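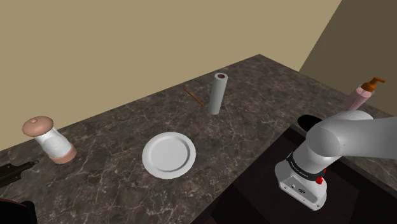 4.2 How the straps wore

We were thrilled by how much the buckle holes had to say! Vsevolod Palamarchuk sorted the returned handbags by strap length first, and the pattern jumped out before we had run a single test. Of the 600 bags sent out to wearers, 583 came back with the strap still attached, and on most of them one hole was clearly stretched and darker than its neighbors. People pick a length and stay with it.

The Branham straps (vegetable-tanned, 5 holes) softened quickly and took on a lovely deep color near the shoulder. The Kustent straps stayed stiff much longer, and several wearers wrote that they slid off a wool coat. We had expected the edge paint to crack first on both. It did on Kustent, but on Branham the stitching by the D-ring gave way sooner, a result we find really exciting for anyone who repairs bags.

Figure 3 sets out the objects on a countertop, with a round white plate near the center.

Stepan Yurchenko then re-measured 200 of the straps under load, using the hanging method from Symonenko. Those results are given in Section 4.3.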